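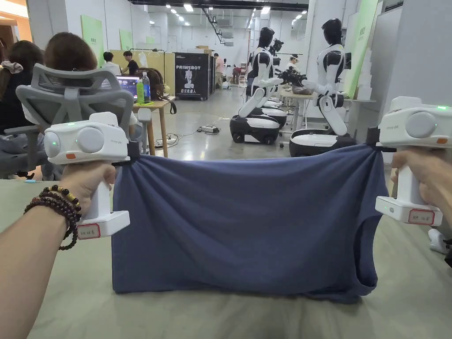

About Miltunetti

Posted by Hala Abdel Hamid, Program Director
Jul 28, 2019

Miltunetti is a shared workshop for people who build robots and automatic equipment for use in the home. It was founded in Wullircombe and has 137 members. Most of them hold other jobs or are in school and do their building here in the evening hours. The workshop supplies benches, power, hand tools, a parts library, and floor space for machines that are too large or too heavy to be kept in an apartment. Members supply the projects.

Our members come from many trades. Electricians, nurses, sewing machine mechanics, and teachers have all completed builds with us. No degree or earlier course work is required for membership. Applicants are asked to describe one job in their own household that they would like a machine to do, and to explain how they do that job by hand today. The written answer is kept with the member's record and is reviewed with the member after the first year.

What We Build

Work at Miltunetti falls under three headings: small fixed machines, such as feeders, sorters, and window openers; mobile bases that carry a load from one room to another; and arms that handle objects. The third group takes up the largest part of our floor and of our budget. It is also the group in which members share the most work, as a single arm involves machining, wiring, software, and a great deal of patient testing.

All designs produced with workshop funds are open to every member. Drawings are kept in the parts library in printed form, with the changes marked by hand and initialed. A member who wishes to keep a design private may rent bench time at the full rate and buy materials separately.

The Harawira Build

The longest running shared project at Miltunetti is Harawira, a two-armed machine intended to fold clothing at home. It was proposed in January and is staffed by a team of 11. The goal is modest. Harawira is to take a clean T-shirt, lay it flat, fold it, and set it on a pile, using arms that a household could store in a closet when they are not needed.

Cloth is a hard material for a machine. A bracket keeps its shape when it is picked up, and a shirt takes a new shape each time. The team decided early that it would not try to write out rules for every wrinkle. Members of the team instead perform the task themselves with a pair of handheld grippers, one in each hand, and the movements are recorded for later use in training the arms. The person doing the work feels the same limits the machine will have: two fingers on each side, no palm, and no thumb to smooth a seam.

The team has recorded 1484 passes. After review, 1197 were kept. The rest were set aside for such causes as a dropped corner, a lost recording, or a fold that did not match the written standard. Rejected passes are not erased. They are stored separately with a note stating the cause, and new team members read through these notes before making their first recording.
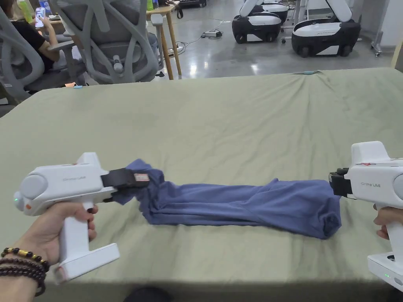
A T-shirt held at both ends with a pair of handheld grippers.

Passes are made on more than one kind of surface, including tabletops and beds. Many households fold on the bed, and the team considered it poor practice to train only at a table. A soft surface gives way under the grippers and changes the angle at which a hem can be picked up. The written standard now lists the surface for each pass, together with the type of garment and the starting condition, which may be flat, hung, bunched, or twisted.

The arms themselves remain in development. The left shoulder joint has been rebuilt with a wider bearing, and the wiring for both wrists is being moved inside the housing, where it will not catch on sleeves. Members with experience in belt drives are asked to speak with the team, as the present tensioner must be adjusted by hand more often than we would like.

How the Workshop Is Run

Each shared project has a lead, a written purpose, and a logbook. The lead is chosen by the people doing the work and serves until the project closes or the team selects another. Logbooks are kept on the shelf by the parts library and may be read by any member at any time.

Safety rules apply equally to shared and private work. Any machine able to move under its own power must have a stop switch within reach of a person standing beside it. Arms are first run at low speed, with no load, and with two members present. Batteries are charged at the marked station only. Members who are unsure whether a rule applies to their build should ask before switching it on.

Fees are set once a year and are posted at the entrance. Students and retired persons pay half. Bench time on shared projects is not charged.

Our Work in Havcombe

Miltunetti also runs a teaching bench in Havcombe for persons who cannot easily travel to Wullircombe. Instruction there covers soldering, motor control, reading a drawing, and the safe use of small arms built from kits. Those who finish the course may apply for membership without an interview. Several of the people now recording passes for Harawira began at the Havcombe bench.

Visiting

Prospective members are welcome to visit by appointment. Visitors are shown the open floor and may try the handheld grippers on a shirt of their own, provided that it is clean. Please wear closed shoes and leave drinks outside the machining area. Children under the age of twelve must be accompanied by an adult. Requests for group visits from schools should be addressed to the Program Director and should state the number and age of the students.

Related pages
Membership and Fees
Harawira: The Written Folding Standard
Parts Library Rules
Courses at the Havcombe Bench
Safety Rules for Moving Machines

Contact Miltunetti, Wullircombe | © 2019 Miltunetti. All rights reserved. | Back to top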